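用示教数据训拆CPU的策略，打印的假主板和真主板该怎么配比？
提问者：小满不喝茶

各位好，我在实验室做拆旧电脑的课题，任务很窄：机械臂从插座里把CPU夹出来，放到旁边的盘子里。手眼相机装在腕部，策略是行为克隆，输入只有腕部图像加关节角。

现在手上有200条遥操作示教，全是在3D打印的灰色假主板上采的（真板子夹坏过两块，导师心疼）。假板上成功率挺好看，换到真主板上就很难看了，夹爪经常停在离芯片差一点的地方，要么偏到内存槽那边去。想问问大家，混一点真板数据进去有用吗？混多少？还是说该去折腾域随机化？11月我试过改灯光和颜色增强，提升很小，有点灰心。

Tatarix
先说结论：混，而且不用很多。我们组做过几乎一样的事，项目内部叫Briler。只用假板训，真板上基本不行；加进去18条真板示教，再把真板样本的采样权重调到5倍，真板成功率就上来了，假板那边也没怎么掉。这是我们自己的板子和夹爪，数字别直接搬。

有个坑要讲一下。假板的特征太干净，CPU往往是画面里唯一反光的东西，策略很容易学成“朝亮的地方去”。真板上电容顶、安装孔、焊点到处都亮，它就懵了。你可以做个很土的测试：在假板旁边贴一小块铝箔，看夹爪会不会被拐走。我们那版一贴就拐，当时全组都笑了，笑完老老实实去补数据。

另外示教的时候，别每次都从同一个高度往下走。起始位姿撒开一点，尤其是斜着靠近的，真板上散热片支架碍事的时候你会感谢自己。

灰心大可不必，颜色增强本来就解决不了几何遮挡的问题哈哈。

Comier
域随机化吧，数据够多就行。

Kelechi Amadi
楼上那个“数据够多就行”我不太同意啊，够多是多少呢。我自己跑过一组对比，把仿真里生成的1220条全喂进去，真板上还不如Tatarix说的那种少量混合。当然也可能是我渲染太糙，金属盖那个反光我一直没调对。

我想补充的是怎么看失败。别光看成功率，把失败分成三堆：没到位、到位了没夹住、夹住了又掉。小满你说的“差一点就停”属于第一堆，多半是视觉的问题。如果是第二堆，加多少图像都没用，要去看指尖的宽度和插座边框之间的余量，我那次就是指尖太厚，磨薄了才好。

还有一个我踩过的：腕部相机离得近的时候，夹爪自己会占掉画面很大一块，策略其实是看着指尖和芯片边缘的相对位置在做最后那一段。所以裁图千万别把下半截裁掉！我为了省显存裁过一次，最后那段直接瞎掉，查了好几天才想到是这个。评测时最好也把腕部画面存下来，真板假板各挑几条对着翻，比盯着损失曲线有用多了。贴两张腕部相机的： 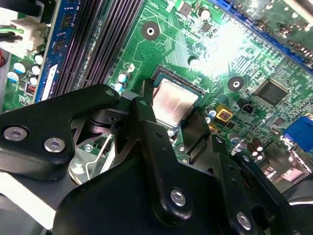

先是真板，后面是打印的假板
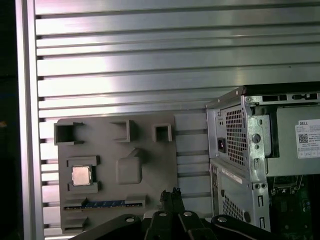
Ibrahim在下面追问，要是真板型号换了，这十几条示教是不是又得重采一遍，还是说只要插座附近长得差不多就能凑合用。他那边回收来的机器什么牌子都有，每种都采的话根本采不过来，他更想知道能不能把真板数据分散到最多5种型号上，每种只采几条。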